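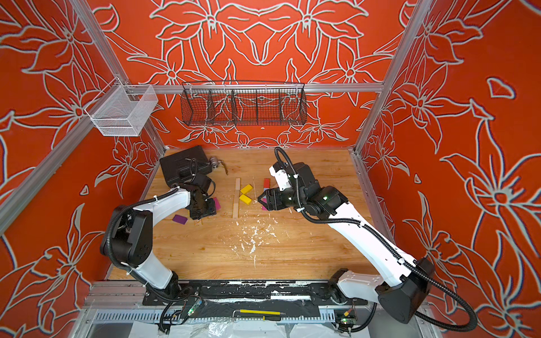
An operator should be able to start useful work on the first morning, Lernby argued in its comments on our draft, and a review that reports only grasp success will miss what small laboratories pay for. We accept the point. The evaluation of the Skukuden two-arm kit was therefore widened to cover assembly, calibration, and daily operation as well as manipulation results. All work reported in this section used the standard kit sold by Vogler, with the optional service plan left inactive.

4.2 Workspace and Task Setup

The kit is delivered as two arms, a shared mounting rail, two grippers, and a frame of aluminum extrusion. Assembly by two staff members took 462 minutes, including cable routing and the first calibration. The manual was adequate for the frame and the rail. It was less helpful on cable routing, and the slack recommended for the gripper cables is generous. Figure 6 shows both arms reaching over the tabletop, with the cable bundle of the left gripper lying across a black hard-shell case. Contact of this kind may shift light objects, and we recommend that buyers check cable clearance at low working heights before they begin recording trials.

Objects were chosen to differ in size, shape, and color. Those in Figure 6 include small blocks in yellow, pink, and purple, a long thin wooden stick, and a compact camera with a strap. The camera and the case were treated as obstacles in the sorting task and as targets in the clearing task. The patterned panels on the walls of the enclosure were kept in place for both tasks, so that color segmentation was tested against a busy background.

Each task was run for 400 trials, divided into blocks of 50. Starting positions were changed between blocks according to a fixed list. The arms were returned to their home positions after every trial, and calibration was checked at the start of each block. A trial was ended early if either arm entered a protective stop. These trials were counted as failures whatever the state of the objects at that point.

Vogler's control software assigns each object to the nearer arm unless the user sets a different rule. We kept the default. It performed well when objects were spread across the table and poorly when several lay close to the center line, where one arm often waited for the other to withdraw. A later software release, tested on the Drarska task set only, lets the user reserve the center region for one arm. Results for that release are reported separately in Section 4.4 and should not be compared directly with the figures given for the default rule.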